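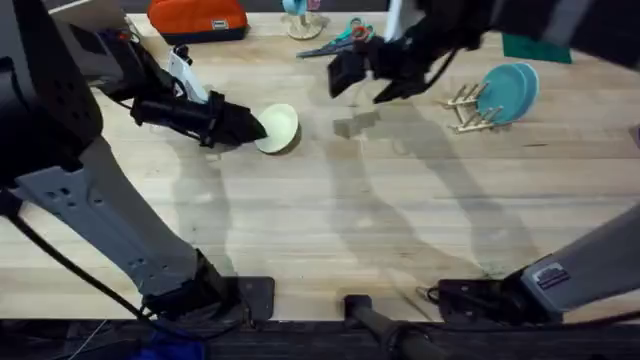
# Open afternoon at Rosser: questions we keep getting

Written by one of the people who ran the door in October. The firm asked for cheerful answers. These are the ones I was willing to put my name near.

**What is being demonstrated?**

Two robot arms clamped to a table, handling household things: bowls, plates, a dish rack. The arms are set up by Dravidine and the software is from Finetti. Rosser owns the building and pays for the tea.

**Does it do the washing up?**

No. There is no sink and no water. It picks things up and puts them somewhere else, which is a smaller job than the leaflet makes it sound. The leaflet says "kitchen ready". I asked whose kitchen and am still waiting.

**How long is a session?**

60 minutes, including the talk. The talk is the longer part. If you only want to watch the arms, come in at ten to three and stand on the left, where the view is better.

**How many people can come in at once?**

12. We let in a few more last time and the back row saw coats.

**Is someone controlling the arms?**

Sometimes. Part of the session is run by a person at the controls and part of it runs by itself, and the changeover is not always announced. Put your hand up and ask which one you are looking at. You will be told, but you do have to ask.

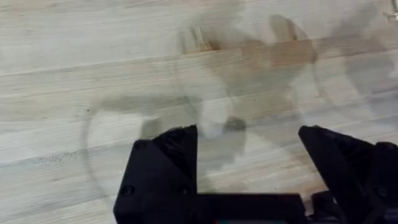 **Can I bring something of my own for the arms to pick up?**

Only if you hand it in at the desk before the session starts, and there is no promise it will be used. Nothing sharp, nothing with liquid in it, and nothing you would be upset to see dropped. Visitors' things get tried at the end if there is time. I have seen it go well with a mug and badly with a glasses case.

**Why is it so slow?**

We were told it is for safety, and also that it will be faster by next year. Both may be true. I would like to see the second one before I repeat it to visitors as a fact.

**Is it suitable for children?**

From age 6, with an adult. They stay behind the tape like everyone else. Younger ones get bored during the talk – so do the adults, but they hide it better.

**What is Gundus?**

The name of the follow-up project, mentioned on the last slide. It has a logo. When there is more than a logo we will add it to this page.

**Can I buy one?**

Not at the open afternoon. Dravidine will take your email address, and you can say no to that and still have a biscuit.

**Parking?**

2 spaces at the front, both usually taken by Rosser staff. Use the street.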